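Chapter 3
Sorting Things Out

By now your team has a robot arm that moves when it is told to, at least on a good day. In this chapter you will give it a job. The job is sorting, and you will do all of it in simulation, where a dropped part costs you nothing and the floor never needs sweeping.

Students tend to expect sorting to be dull. Then they try it. Parveen Orakzai, who wrote the first version of this unit for the Endell robotics club, used to start each term by asking how long the project would take. The usual answer was one afternoon. The usual time was until December.

The trouble is that people sort things without noticing how many decisions they make. Put a red block where the red blocks go. Fine, but which block? Held how? What should happen when two blocks are touching, or when one of them is lying half under the other? Your hand settles these questions while you are thinking about lunch. Your program will settle none of them unless you write it down, and it will follow what you wrote with a loyalty you may come to resent.

The Droseck Challenge

The chapter is built around the Droseck Challenge, a sorting contest for student teams. The rules fit on one page, which has never stopped anyone from arguing about them. Each team gets the same simulated workcell, the same arm, and the same 3 bins: green, blue, and yellow. Parts must end up in the right bin within 92 seconds. A part that lands on the table scores zero. So does a part that lands in the wrong bin, however gracefully.

You will write your controller in four stages:

Stage 1. Move the gripper to a point above each bin and back, without hitting anything.
Stage 2. Pick up one part from a known position.
Stage 3. Choose the correct bin and release.
Stage 4. Repeat with parts in positions you did not choose.

Most teams finish Stage 1 quickly and get a little smug. The Panasiuk team, whose logbook we quote throughout the chapter, ran nearly 2000 trials before Stage 4 worked twice in a row. Their entry for the first evening reads, in full: "Arm went through the table. Will look into it."

Keep a logbook of your own. Write down what you changed before you run the program, and change one thing at a time. You will break this rule within 30 minutes, and the logbook will be how you find your way back.

Before you write any code, load the Hirkinitz starter file, leave the parts out, and work out on paper the path the gripper should take to reach the far bin without clipping the near ones.

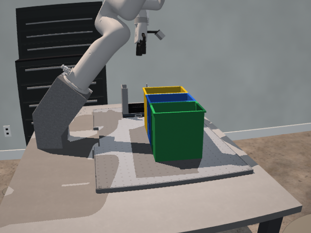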